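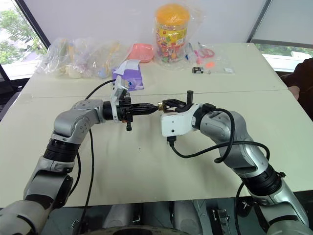 Muammer Güneş preguntó en los comentarios de la versión anterior si los tarros se guardan con los paquetes o en una balda propia, y si el orden de la fila importa. Van con los paquetes, y el orden importa solo en la mesa. En la estantería manda la etiqueta.

# Mesa de envasados de Tisholm

Notas para quien prepare, ordene o recoja la mesa de productos envasados. Sirven también para leer el inventario `mesa.csv`, que se guarda en esta misma carpeta.

## Qué contiene la carpeta

| Archivo | Contenido |
|---|---|
| `mesa.csv` | Una línea por artículo, con su código y su balda |
| `pedidos.csv` | Pedidos a Horkow y a Usmani desde mayo |
| `etiquetas/` | Plantillas para imprimir |
| `bajas.txt` | Artículos retirados y motivo |

El inventario tiene 66 artículos. La numeración no es continua: los códigos de lo que se da de baja no se reutilizan.

## La mesa

La mesa es grande, de color crema claro, con una junta oscura y fina que la cruza de izquierda a derecha. La junta sirve de referencia:

- **Parte del fondo:** los envasados, en fila.
- **Parte de delante:** zona de trabajo. Se deja despejada al terminar.

No se usa cinta adhesiva para marcar posiciones. Se probó una temporada y dejaba restos de pegamento que luego cogían polvo. Si hace falta marcar un sitio, se pone una tarjeta y se retira después.

## Orden de la fila

1. Los envases altos se colocan primero. El tarro cilíndrico transparente de tapa amarillo anaranjada es el más alto de la fila y se toma como medida para los demás.
2. Los paquetes se ponen a continuación, con un dedo de separación.
3. Las cosas pequeñas sueltas no se dejan entre los paquetes. Si se está trabajando con alguna, se queda delante y vuelve a su caja al acabar.

Los paquetes blandos que no se tienen de pie se tumban con el cierre hacia el fondo. Apoyarlos contra un tarro funciona mal: se escurren y arrastran al vecino.

## Campos de `mesa.csv`

- `codigo`: tres letras y un número. Las letras corresponden al tipo de envase (`TAR`, `BOL`, `CAJ`).
- `envase`: tarro, bolsa o caja. Los botes se anotan como tarro.
- `tapa`: color de la tapa, si la tiene. Se escribe en minúscula y sin abreviar.
- `peso_g`: peso del contenido en gramos, según la etiqueta del envase. Casi todo lo que hay está entre 200 y 1.000; lo único que llega a 2.000 son las bolsas de reposición, que no se ponen en la mesa.
- `balda`: número de balda en la estantería, contando desde abajo.
- `notas`: texto libre. Aquí se apuntan abolladuras, cierres que no ajustan y etiquetas ilegibles.

Un campo vacío significa «sin comprobar». Para «no tiene» se usa un guion.

## Recogida

- Cerrar las tapas antes de mover nada.
- Llevar los tarros de uno en uno, cogidos por el cuerpo. Las tapas de rosca que vienen de Usmani se aflojan solas con el uso.
- Pasar un paño apenas húmedo por la superficie, siguiendo la junta y sin insistir en ella. Las migas que entran ahí se sacan con la brocha del cajón.
- Revisar también la parte de delante contra la luz. En una superficie tan clara cualquier mota se ve, pero solo si se mira.
- Apuntar en `bajas.txt` lo que se tire, con el código completo.

## Reposición

Los tarros se piden a Horkow y las bolsas a Usmani. El pedido tarda unas 200 horas en llegar al almacén de Enotdale, y de allí lo recogemos nosotros. Conviene pedir cuando quede una sola unidad sin abrir.

Si llega un envase de otro tamaño con el mismo nombre comercial, se le da código nuevo. En la versión anterior se mezclaron dos formatos bajo `BOL-14` y los pesos de esa línea no son fiables.

## Pendiente

- Medir la altura de los tarros y añadir la columna `alto_mm`.
- Reimprimir las etiquetas de la segunda balda.
- Unificar «amarillo» y «naranja» en el campo `tapa`. Para los tonos intermedios se propone `amarillo anaranjado`.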